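The two-arm cell, by subscription
Drosach rents out a tabletop robot station with the task training included. We look at what the contract covers and where the work stays with the customer.

Small-parts packing has long been an awkward job to automate. The items change often, they arrive in no fixed order, and the volumes rarely justify a purpose-built machine. Drosach's answer is the Stirkside, a bench-sized station with two arms, offered on a monthly contract. The task used for this review is a common one in trade supply: rolls of tape, of more than one size and type, to be put into a shallow tray.
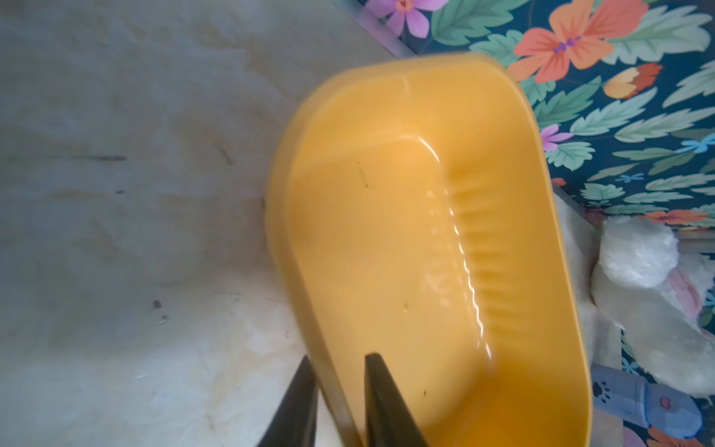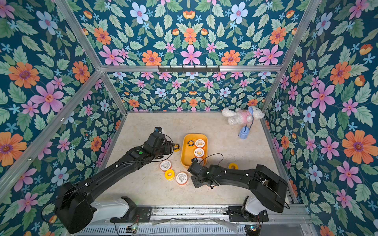
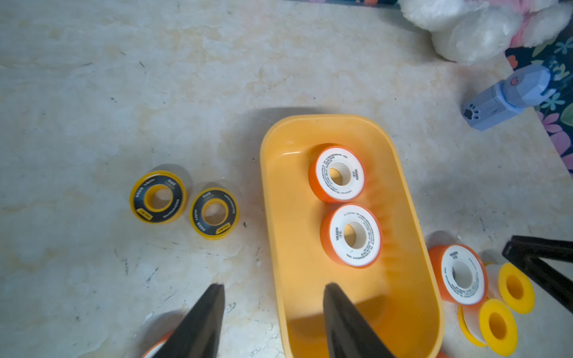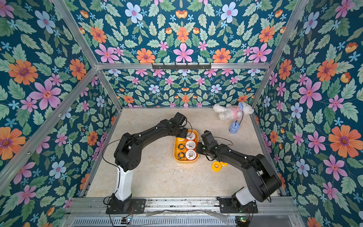 Tray packing on the two-arm station, from fixed and wrist-mounted cameras.

The contract has two parts. The first is the hardware, which Drosach owns throughout and replaces if it fails. The second is what the firm calls task preparation. An operator, either the customer's or one sent by Drosach, guides the arms through the job by remote control while the cameras and joint positions are recorded. The recordings go to Drosach, which trains a control model on them and sends it back to the station. No path is programmed by hand at any stage.

For the tape task the preparation set ran to 138 recorded runs. This is at the low end of what the firm quotes for a job with mixed items. A single item in a single starting position needs far fewer, but a customer with that job would be better served by a conventional pick-and-place unit, and Drosach's own sales guide says as much.

Variation matters more than the raw number of runs. The guide asks operators to move the tray between recordings, to turn some items on edge and to leave objects in the work area that have no part in the task. A model trained only on tidy layouts tends to fail when a roll lies against the tray wall or leans on its neighbour. The guide is clear on this point but gives little help with planning. A printed sheet of suggested layouts would save a new operator a good deal of time.

Round, hollow items are a fair test of a two-finger gripper. A roll lying flat can be taken across its outer edge or by one side of the ring, with a finger through the hole. A roll standing on edge offers a narrower target and may travel if the first contact is off centre. The choice of grip is set by what the operator does in the recordings, so it pays to settle on one method before starting. Mixed methods in the same set gave hesitant movements on our first model. We recorded the set again with a single agreed grip and the hesitation was much reduced.

The tray brings its own difficulty. Glossy plastic reflects overhead light, and the reflections shift when the tray does. Drosach recommends diffuse lighting and supplies a lamp bracket, though the lamp itself is extra. We tried the station under ordinary ceiling panels and later with a diffused lamp. Placement near the rim was more consistent with the lamp.

Two arms allow one to steady or shift the tray while the other places an item, and they extend the area that can be reached without moving the station. They also have to be kept out of each other's way. The control software applies a minimum distance between the arms and will slow or stop one of them when it is breached. During recording this can be tiresome. An operator working near the middle of the tray will meet the limit often, and the warning tone has no volume setting.

The software is the weaker half of the package. Recording, labelling and upload are handled in one window, which is sensible, but a poor run can only be discarded whole. There is no means of trimming a false start. Uploads are resumed after a lost connection - a welcome detail on an industrial estate - yet the progress display does not say how much remains. Trained models are listed by date alone, and anyone running several tasks will want to keep a separate log.

Turnaround was good. Our first model came back in 43 hours, inside the period given in the contract, and the second took less. Two preparation rounds per task are included in the monthly fee, and further rounds are charged. Customers whose product range changes with the season should ask for this clause to be widened before signing.

Noise is low and the station runs from a standard socket. The arms are light and slow by industrial standards, but Drosach still requires a risk assessment and a marked working area, and will not switch on a station without both. The emergency stop is a wired button on a long lead. We would have preferred a second one fixed to the bench.

The nearest rival offer is from Hirdale, which sells a comparable pair of arms outright and leaves the training to the buyer. That suits a firm with its own software staff, and over several years it will cost less. Yeon takes the opposite course and runs the whole task as a managed service, with no access to the recordings. Drosach falls between them. Customers may download their own recordings at any time, in an open format, and keep them when the contract ends. The trained models stay with Drosach.

For a packing room with a handful of changing tasks and no engineer on site, the Stirkside contract is reasonable on present terms. The arms need little attention once mounted. Most of the effort goes into the recordings, and a buyer should set aside staff time for them, including a full second round for any task with more than one kind of item. Orders placed now are quoted for delivery in February, with installation and one day of operator training in the price.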